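Laltar suspend la version 13 de son module de préhension après un défaut de calcul de profondeur

Communiqué de presse, 17 décembre 2019

Laltar informe ses clients intégrateurs d'un défaut du module de préhension Jusach, version 13. Sur certains objets à dessus bombé, le module sous-estime la hauteur du point de contact et commande une descente trop basse de l'outil. Aucun blessé n'est à déplorer.

Le défaut a été reproduit en simulation par l'équipe de Huệ Phùng. Sur 3171 cycles exécutés, 500 se sont terminés par un arrêt sur dépassement d'effort. Les arrêts se concentrent sur les configurations où une ombre portée étendue entoure l'objet à saisir.

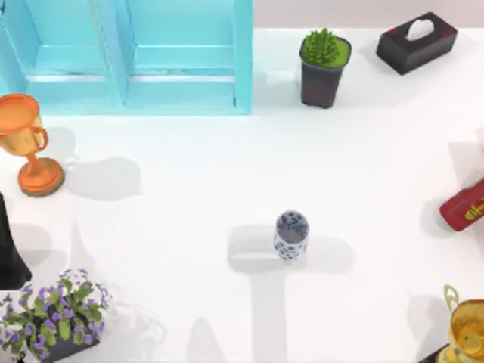
Vue de simulation : petit pot en porcelaine bleu et blanc près du centre de la table, ombre portée au sol du plateau. © Laltar

L'analyse met en cause le filtre de segmentation, qui rattache une partie de l'ombre au contour de l'objet. La version précédente n'est pas concernée.

Dans l'attente d'un correctif, prévu en mars, Laltar demande de revenir à la version 12 et de limiter la vitesse de descente. Les cellules qui ne peuvent être rétrogradées doivent être mises à l'arrêt.

« Le seuil d'effort a joué son rôle, mais il ne doit pas servir de protection principale », précise Elfriede Leitner, responsable de la sécurité fonctionnelle.

Contact technique : Joon-young Jeon, site de Plaststead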